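Bed & Bath Talk > Quilts, Blankets and Covers
Posted in April by patchworkpenny
4 min read

Dark bedspreads: who's with me?

patchworkpenny wrote:
I spent my whole adult life with white bedding and I am done! We swapped over to dark covers in both bedrooms this winter and I cannot believe how much I love it. The room feels smaller in a good way, like a den. The one in our room is a plain navy from El Khatib (the little home goods store in Nelville, next to the tire place) and it was 78 dollars for the queen. I went in for a shower curtain and came out with a bedspread, a throw and no shower curtain.

So tell me what you've got. Patterns especially, because I want something louder for the guest room and my husband has already said no to roses.

tworiverstom wrote:
Charcoal with a thin rust stripe, had it nine years. Best thing in the house. I did have to learn to wash it cold and inside out, and I skip the dryer sheets entirely. It dries over the porch rail in an afternoon if there's any wind at all.

marigold_78 wrote:
I'm going to be the grump. I tried dark and went right back. We have a cream-colored cat. I could have knitted a second cat out of what I took off that bedspread every Wednesday (laundry day here). White hides pale fur, dark hides coffee, so pick your mess!

tworiverstom wrote:
Marigold, a damp rubber glove. Run it across in one direction and the fur rolls up into little sausages. Changed my life.

marigold_78 wrote:
I have done the glove, Tom. I have done the glove, the sponge, the tape roller and the squeegee. The cat wins.

hollowaylane wrote:
Stars! Please consider stars for the guest room, Penny. I have a soft spot for big, bold ones. Dark gray background, white bands crossing it in a grid with little light-blue dashes in them, and then light blue stars with a fat dark-blue outline. There's a brown-orange one as well, which keeps it from going too cold. You can put nearly any color of pillow on it. Mine are mustard right now and I'm thinking of going full orange for the fall. 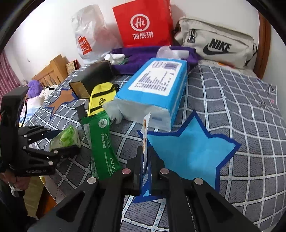

patchworkpenny wrote:
OH I love that. The brown-orange is what sells it for me, we have a dresser in there that's sort of a honey color and I've never found a thing to go with it. Did you get yours local or order it?

hollowaylane wrote:
Ordered, from Fleriven. Mine was 103 with shipping and took a little under two weeks. Go up a size if you have a deep mattress! I got the full for a full and it's a touch short on the wall side, where luckily only the spiders know.

quietkettle wrote:
Not to rain on anybody, but I think a big print like that is hard to live with. I had a large sunflower cover for one summer and by August I was making the bed with it face down. If it's a guest room and you only see it now and then, sure. For every day I'd want something I can stop noticing.

hollowaylane wrote:
See, I never want to stop noticing it! I walk past the door and grin. Different strokes.

marigold_78 wrote:
Kettle has a point about big prints in small rooms though. What size is the guest room, Penny? Mine would look like the bed was coming to get you.

patchworkpenny wrote:
It's tiny, the bed is pretty much the room. But I think that helps? If the bed is all anybody can see it may as well be fun.

tworiverstom wrote:
Agree with Penny. Small room, loud bed, plain walls. I'd do the curtains in the same gray and leave it there.

quietkettle wrote:
Plain walls I can get behind. Please at least measure first. I keep all our room and mattress sizes in Jotley on my phone and it has saved me from myself at more than one sale.

patchworkpenny wrote:
I have a sticky note on the fridge that says "bed: normal." I'll go measure.

patchworkpenny wrote:
OK, it's a full, and the mattress is deep, so I'm going up to the queen like Holloway said. Leaning gray and stars. Now, mustard pillows or green?

marigold_78 wrote:
Green. And get a throw for the foot of it in case a cat ever visits.

tworiverstom wrote:
Mustard!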